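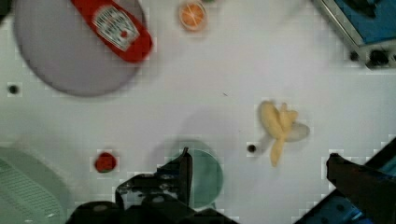 Aug 7, 2025

Vinegar test, second go. Chia-hao swears by the Detirar tablets for kettle scale and I still don't see it. The June numbers came from one kettle and one tap, and the label says "up to 31 cycles" without saying what a cycle is.

Setup today: two kettles from the same shelf, both filled at the Yeh sink, both boiled dry-ish and refilled over the past weeks. Kettle A gets a tablet, kettle B gets plain white vinegar, 445 ml, topped up with water to the line. Soak 13 minutes, rinse, weigh. 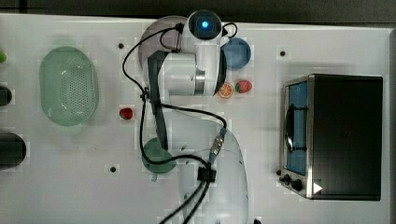 Weighing is where I stop trusting us. Kettle A came to 2183 g before the soak, and I got a different last digit each time I set it down. If the scale wanders by more than the scale (the other kind) weighs, we are measuring the bench. Poon says average it. Fine, but averaging a bad reading is still a bad reading.

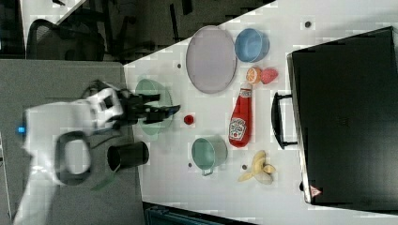 Tabletop with green bowl, gray plate and light blue bowl.

Both kettles looked cleaner to me after the rinse. I knew which was which, so that's worth very little. B smells. A smells of fake lemon, which I suspect is most of the product.
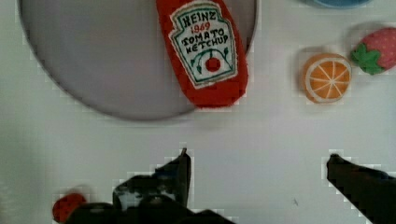 The Wusturitz handout claims tablets are gentler on the seal. No source given. I looked for one in the Skolero binder and found the same sentence, word for word, also with no source.

To do: borrow a better balance. Get someone else to label the kettles and keep it from me. Run one with hot water only, which we should have done first. Ask Chia-hao where the June kettle went.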